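4.2 Door approach under camera tilt

The policy in Section 3 assumes that the head camera keeps a fixed roll angle with respect to the base. On the physical platform this does not hold. The neck joint sags under load, and calibration drifts between sessions. We therefore test how far the approach phase of the door task degrades when the camera view is rotated, and whether training on rotated views recovers the loss.

All runs in this section use the Heron simulator with the two-arm mobile base described earlier. An episode starts with the base facing a closed door at a random offset and ends when either gripper comes within 4 cm of the knob or when the step limit is reached. Contact and turning are handled by a separate controller and are not scored here. Wall texture, floor material, door color and loose furniture are drawn again for each episode, so that the policy cannot rely on a single color cue to find the door.

We compare two training sets of equal size, 2496 episodes each. The first (Level) is recorded with the camera at its nominal pose. The second (Tilted) applies a random roll at the start of each episode and holds it until the end. Network size, learning rate and number of updates are the same for both. Each policy is trained with 8 random seeds, and each seed is tested on 80 held-out rooms.

At zero roll the two policies cannot be told apart within the spread between seeds. As roll increases, the Level policy fails in a consistent way: it drives along the wall and stops short of the door, with both arms raised to the correct height in the camera view but to the wrong height in the room. The Tilted policy keeps its heading and loses accuracy only in the last part of the approach, where the knob is small in the view and close to the gripper fingers. Figure 4 gives a robot-view rendering from the strongly tilted condition.

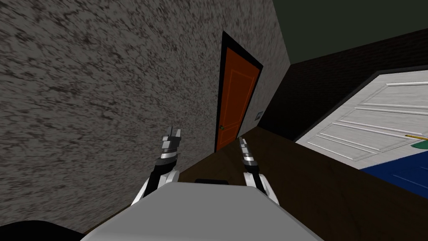
Tahmineh Jalali objected to an earlier draft of this section on the grounds that a roll held constant for a whole episode is easier than what the hardware produces, and that a policy could simply estimate the angle once from the floor line and correct for it. We agree that the constant case is the easier one. To check the second point, we masked the floor region in the input at test time. The Tilted policy became slower but still reached most of the knobs, which suggests that the floor line is used when present but is not required.

Time-varying roll is left to Section 5, where the angle follows joint logs from the Wurnanier base. The logs were resampled to the control rate of the simulator and were not smoothed. Episodes in which the recorded angle exceeded the range used in training were kept in the test set and are reported separately.

Figure 4. Door approach in simulation, strongly tilted view. Both arms and the top of the robot body are visible in the foreground.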